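Table and small items check – Lindgren room, activity table 3
Nov 13, 2023. Checked by Viera Gajdoš, comments mine unless marked.
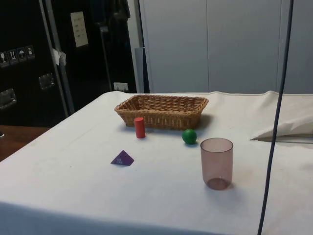 1. Table and cover

Cloth lies flat across the top: YES, near enough. A few faint creases, none big enough to tip anything.

Cloth clean: NO. Light grey smudges. I was told it would be changed on Friday and I've no way of knowing if it was. Either the wash isn't working or the cloth never went in it.

Cloth clear of the front edge: NO. It hangs over. Radomír Kolář says this is "how it's always been done". A child who grabs that hem brings the lot down. Clip it or trim it.

Table steady when leaned on: YES. Leaned on all four corners. Slight knock at the back left, passed for now.

2. Loose items on the table

Basket, wicker: PASS WITH COMMENT. Ran a thumb round the braided rim and found no loose ends. Wicker dries out and splits over winter, so a pass in November doesn't mean much by February. Put it back on the list.

Basket in use: NO. Empty, with the pieces sitting out in front of it. The sheet on the door says all pieces go back in the basket after each session. I doubt anyone has read the sheet.

Red cylinder: PASS. Stands up by itself, no chips. Doesn't fit the choke tube.

Green ball: PASS, grudgingly. Doesn't fit the tube either, but it will roll if the table is nudged, and the floor is where people find balls with their feet. Should live in the basket.

Purple pyramid: REFER. The point at the top is sharper than I'd like. Akash Shakya pressed it into his palm and said it was fine. His palm is not a three-year-old's. There is also a tiny pale mark on one face. Could be a scratch, could be nothing. Wiped it once with a damp cloth and it stayed.

Cup, see-through plastic, pinkish: PASS WITH COMMENT. No cracks found at the rim or the base. I asked if it was for drinking or for play and got two different answers from two people. Until that is settled it should be treated as for play and kept away from the sink.

3. Things that shouldn't be there

White cloth or paper bunched up at the back right corner: FAIL. It spills over the side of the table. Fold it, use it or bin it. This was raised at the last check and signed off as "done" by someone whose initials I can't read.

4. Paperwork

Item list matches the table: NO. The list says 17 pieces. If the rest are in the Adetti cupboard, the list should say so.

Cleaning record filled in: YES, every box, same pen, same slope to the ticks. Make of that what you like.

Supplier safety sheet for the shapes: NOT SEEN. Rozália Štěpánek believes Dredholm sent one. I'll believe it when it is in the folder.

5. Actions

Clip the front of the cloth – Radomír, before the next session.
Replace or rewash the cloth – Radomír.
Pyramid off the table until the point has been looked at properly – Akash.
Decide what the cup is for and write it down – Rozália.
Clear the back corner – whoever reads this first.

Recheck in 5 days. I will be looking at the table and not at the ticks.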